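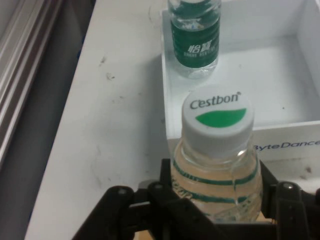

## 2026-02-15 – Prolten clamp-on conditioner, kettle test, rest of the run

Picking up from the last entry. The second pair of kettles finished overnight and I came in to weigh them before anyone could rinse one out again.

What Prolten says the thing does: two magnets clamp around the supply pipe, the hardness in the water "reorganizes," and scale stops sticking to hot surfaces. Softened feel, better coffee, longer heater life. The leaflet has a graph with no units on the vertical axis. I asked the seller for the units and was sent the same graph in color.

What we can test with what we have: whether water that has gone past the magnets leaves less scale in a kettle than water that hasn't. I have no opinion on "softened feel" and don't plan to form one.

### Setup, for whoever repeats this

- Cold line from the Lockwood building, the one that feeds the wash-up sink. Hard water, white crust on everything.
- Clamp on the pipe about an arm's length before the tap, arrows pointing with the flow as the leaflet asks.
- Clamp comes off completely for the control draws. It goes in the far cabinet, well away from the pipe.
- Same model of kettle throughout, all new. They get swapped between treatments halfway so a rough element can't pose as a result.
- 600 ml per boil, 20 boils per kettle, then dry in the warm oven and weigh.
- Bottled low-mineral water in a third kettle as a blank. Buy it all in one trip so it's the same batch.

I let the tap run before every draw. The first week I didn't, and water that has been sitting in the pipe all night next to a magnet isn't the same case as water flowing past it. Those boils are struck out in the old notebook and should stay struck out, even though they look the most flattering to the control.

### Results so far

First pair: the conditioned kettle gained slightly less than the control. Second pair: it gained slightly more. The gap in both directions is smaller than what I get by weighing the same empty kettle on two different mornings, so I'm calling it no difference seen. The blank gained nothing I can measure, which at least says the balance and the drying step aren't adding weight of their own.

The scale did look different to me on the first pair. Finer, more like flour, and it wiped off more easily in one patch near the spout. I wrote "softer??" in the margin and then got annoyed with myself for it, as I knew which kettle was which when I wrote it. For the second pair I had the kettles relabeled with letters by someone else and wrote my notes before looking at the key. My guess at the treated one was wrong.

That isn't much of a blind test. Do it properly next time, with more than one person looking and the kettles shuffled between looks.

### The Komden report

Somebody left the Komden report on my bench with a sticky note saying "this seems to settle it." It doesn't. They fitted the clamp to a water heater, opened the heater after a season, and found less scale than the year before. Read the appendix and you find the thermostat was turned down to 40 over the same season. Cooler heater, less scale. You'd expect that with or without magnets, and they had no second heater to compare.

There's also a table of conductivity readings where the "before" value is 773 and the "after" is lower. One reading each, different months, no note of whether the probe was calibrated in between. Our own tap wanders by more than that gap when the town switches wells. I'd want to see a column of readings on ordinary days with nothing fitted before I believed any of it.

I don't think they were being dishonest. They had already bought the units for the Podov building when the report was written, and I suspect everybody was hoping.

### Things that could be wrong with my own test

1. A kettle is not a pipe. If the effect is on scale forming under flow, boiling still water won't show it. The leaflet does have a picture of a kettle on it though, so I consider it fair game.
2. Flow rate. I opened the tap by feel. The leaflet gives a minimum flow in one place and a different one in another.
3. Drying. One kettle had a drop trapped under the lid seal and I only found it on the second weighing. Check under the seal. All weights before that are suspect by about a drop.
4. The balance drifts when the heating comes on. Weigh early.
5. I expected it to do nothing, and it has done nothing. Somebody who expects the opposite should run the next pair.

### Descaling, side note

Cleaned the control kettle with plain citric acid and hot water. All of it came off while I was filling in the table. The conditioned kettle took the same treatment and came just as clean. The cost of the acid is almost nothing and the clamp costs more than every kettle in this test put together.

### To do

- Third pair, letters only, key in a sealed envelope.
- Put a bucket and a stopwatch at the tap and get a real flow rate.
- Ask Podov whether they kept any heater they did *not* fit. If they have one in the same building, open both on the same day. That would be worth more than anything I can do with kettles.
- Ask Prolten again for the raw numbers behind the graph. I asked in November and got a discount code.
- New lid seal for kettle C.
- Don't return the clamp yet. The refund window is longer than I thought, and I'd like the third pair done first.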